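Tapley news app adds offline reading and a quieter set of alerts

Readers of the Tapley news app can now save whole sections to read without a connection, under an update that began reaching phones and tablets in December.

The change lets a reader pick any section — local, business, weather, sport — and have it stored on the device overnight. Until now only single stories could be saved, up to a limit of 40, and pictures were left out unless the phone was on wi-fi. The limit has gone for paying subscribers. Those on the free plan keep it, though their saved stories will now include pictures.

Cenar, the company that runs the app, said the overnight download would start at 2 am by default and could be moved to another hour in the settings. A full day's edition takes up roughly 400 megabytes if video is included. Video is switched off at first.

Alerts have also been reworked. The old version offered a single switch, which many readers turned off within days of installing the app. It is replaced by separate controls for breaking news, local news, travel and match results, and a daily cap that can be set as low as two. Breaking news does not count towards the cap. Alerts held back because of it are gathered in a list on the front screen, where they stay until the next morning.

Travel alerts cover rail and road only for the time being. Cenar said ferry and airport notices were being tested but gave no date for them.

Local news is drawn from the Aline and Zirker papers, both of which closed their own apps earlier in the year. Subscribers to either title can sign in to Tapley with the same email address and password, and their remaining subscription carries over. Print customers need the number from their delivery letter. Saved stories from the old Aline app cannot be moved across. Zirker readers can bring theirs by choosing "Import" from the account page.

Prices are unchanged, and the free plan still allows 10 full stories a month. Puzzles stay outside that count, as does the weather page.

The update needs a fairly recent phone. Older tablets will go on showing the previous version, which will get security fixes but no new features. Cenar said it expected to support it until next summer.

A text-size setting that disappeared in the last release has been put back — it sits under "Display", with two larger sizes added. Readers who do not receive the update automatically can find it in their app store under "Tapley News".
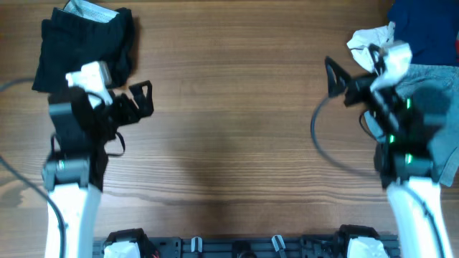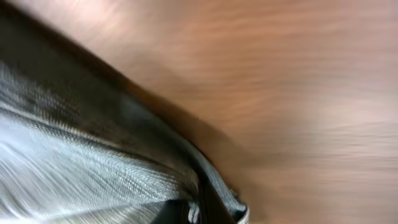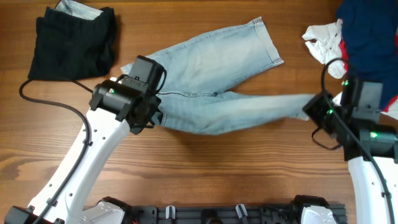
Last picture: light blue jeans on a wooden tabletop.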